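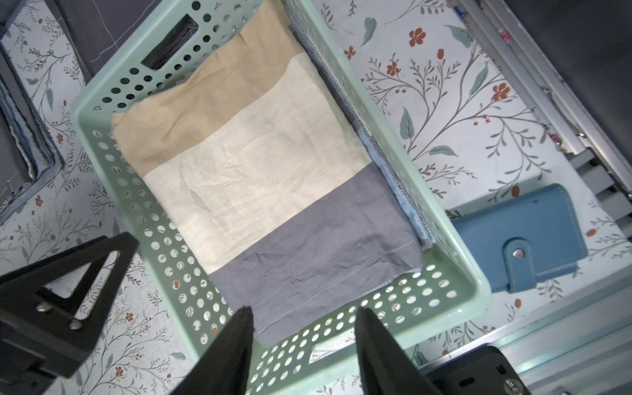

Tundstead Homes Door and Window Replacement Program
Progress report to the Brusden Fund
July 31, 2023

1. Where the program stands

The grant pays for new entrance doors, patio doors and ground-floor windows in rental homes owned by Tundstead Homes. The target for the full program is 300 homes. Work is going street by street, starting with the oldest buildings on the east side, where most of the original doors are still in place.

The first two streets are finished and signed off. The third is under way, with entrance doors fitted and patio doors still to come. We are behind the schedule in the grant agreement by a little over three weeks. Most of that was lost in the spring when the first delivery of patio door frames came in with the wrong sill depth and had to go back. We expect to recover part of the time before November but not all of it, and section 7 sets out what we propose.

2. Entrance doors

The entrance door is a composite slab in a reinforced frame, supplied by Tokarz with Fasix multipoint locks. Tenants can choose between four outside colors. Dark blue has been by far the most popular, and Tokarz has asked us to send color choices earlier so that they can plan their paint runs. We now collect the choice at the survey visit instead of by letter afterward.

Fitting takes two people most of a working day, including trim and sealant. The older frames were set directly into the brickwork with a hard mortar and are slow to remove. On the second street the crew changed to cutting the old frame in three places before pulling it, and there has been much less damage to interior plaster as a result. Plaster repair was the largest single item in the extra work invoices for the first street. It is now a minor one.

We had one recurring fault. The lock on a number of doors was stiff when the handle was lifted, and tenants reported having to pull the door toward them before the key would turn. Tokarz sent a fitter, who found that the keeps on the frame side had been set too tight at the factory. All of the doors on the first street have been adjusted and the setting has been changed on new stock. We have had no further reports of this fault from the third street.

3. Patio doors

Patio doors are the weakest part of the program so far. The frames returned in the spring had been made to an old drawing that showed a sill 15 millimeters deeper than the one in our order. The supplier accepted the error and replaced the frames at no cost to the program, but the replacements took longer than promised. The crew was moved to window work in the meantime, so the days were not wasted, although it did put the streets out of step.

The patio doors now installed are sliding units with a low threshold. Several tenants who use walkers or wheelchairs asked for the threshold to be fully level with the floor inside. This can be done in the homes with a concrete slab. In those with a timber floor it needs a drainage channel outside, and we did not allow for that in the budget. There are 37 homes on the list for a level threshold. We would like to discuss whether these can be paid for out of contingency.

4. Windows

Ground-floor windows are on schedule. The new units are double glazed with laminated glass on the outer pane and key-locking handles. Bedroom windows that serve as an escape route have a handle without a key, as the fire code requires. The building inspector visited both finished streets and asked for one change: the restrictors on the side windows had been fitted low enough to foul the blind brackets. They have been moved up.

Condensation was a worry for some tenants, who had been told by neighbors that new windows make a house damp. We now leave a one-page sheet in each home explaining how the trickle vents work and when to keep them open. The sheet was rewritten once after tenants said the first version was hard to follow.

5. Tenants and access

Getting into homes on the agreed day is still our main cause of lost hours. A tenant has to be in for the survey, for the fitting and for the final check, and people who work shifts find it difficult to arrange three visits. From the third street onward we have combined the final check with the end of the fitting day wherever daylight allows. This has removed one visit for most households.

Tenants are asked to clear a space of six feet inside each door and to take down curtains and blinds. Where someone is not able to do this, the crew does it for them and puts everything back at the end of the day. This was not in the original scope of work. It adds a small amount of time per home and we think it should continue.

Complaints have been few. Most were about dust, parking, or the old doors being left in front yards overnight. The contractor now removes old doors the same day. Two complaints about damaged flooring have been settled by the contractor's insurer.

Comments about the new doors themselves are mainly good. People mention less draft in the hallway and less noise from the road. A few older tenants find the lift-and-lock handle awkward, and for them we have been fitting a version that locks with a thumb turn on the inside.

6. Spending

Spending on the two finished streets came in slightly under the budget line for supply and slightly over for labor. The overspend on labor comes from the plaster repairs described in section 2. Extra work averaged some $700 per home on the first street. It was well below that on the second, and we expect the third to be lower still.

Tokarz has held its price for the current order. The price for the next order has not been confirmed. The supplier has warned us that glass costs are rising, and we have asked for a written quote before we commit to quantities. Contingency has not been touched apart from the lock inspection, and Tokarz has agreed to refund the cost of that.

Old uPVC frames and glass are going to a recycler in Brusden. The recycler charges less than landfill for clean frames but rejects loads with mortar still attached, so the crew strips them on site. Timber frames with old paint are handled separately and there is a charge for each load.

7. Next steps and requests

Patio doors on the third street will be fitted first, followed by the remaining windows. Surveys on the fourth and fifth streets will be done together so that the orders can go in as one. We intend to check the first ten frames of every delivery against the drawing before the truck leaves.

We ask the Fund to agree to the following:

Move the completion date for the third street back by three weeks, with no change to the end date of the full program at this stage.

Allow contingency to be used for level thresholds in homes with timber floors, subject to a cost per home that we will send separately.

Accept the combined fitting and final check visit as meeting the inspection terms in the grant agreement. Photographs of each finished door and the signed tenant form will still be kept for every home.

The next report is due in November. It will include the quote for the second order and the results of the winter draft tests on the first street, if the weather has been cold enough by then to carry them out.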